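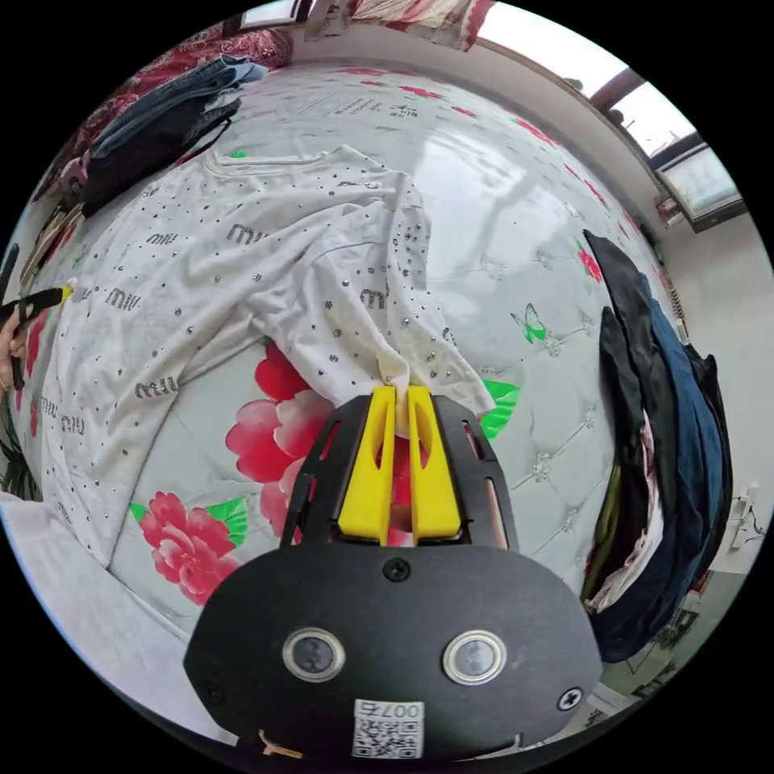 4.2 Ember tongs and their tips

The small ember tongs sold from the Pulport forges were made to lift a single coal from the hearth to a pipe or a foot-warmer, and they are, to our minds, the most charming things in the whole Rorkura collection. Of the 63 pairs we handled, most have plain arms with a slight inward bow, so that the tips meet well before the arms do. The cloth hem in Figure 1 is held in much the same fashion, with two long, slotted fingers closing at their tips on a gathered fold of a white T-shirt, and a reader who has never used hearth tongs may find it helpful to keep that meeting of tips in mind as we go on. The smith had to get it right at the anvil, for tongs that touch first at the middle of the arms will drop a coal on the rug sooner or later, and we suspect that a good many of the scorched floorboards in the older houses could be laid at the door of a hurried apprentice!

Eight pairs have arms pierced with a long slot. The Sfakianakis catalogue puts this down to decoration, and we would happily go along with that if the slots were not so roughly finished on the inner edges (a file has hardly been near them). Our own feeling is that the piercing was done to make the arms lighter and a little springier, though we say so with some caution, as the Testus sale of 1,525 lots included slotted tongs of a quite different and much heavier pattern. The pivots are dealt with in the next section, along with the two pairs whose rivets have been replaced.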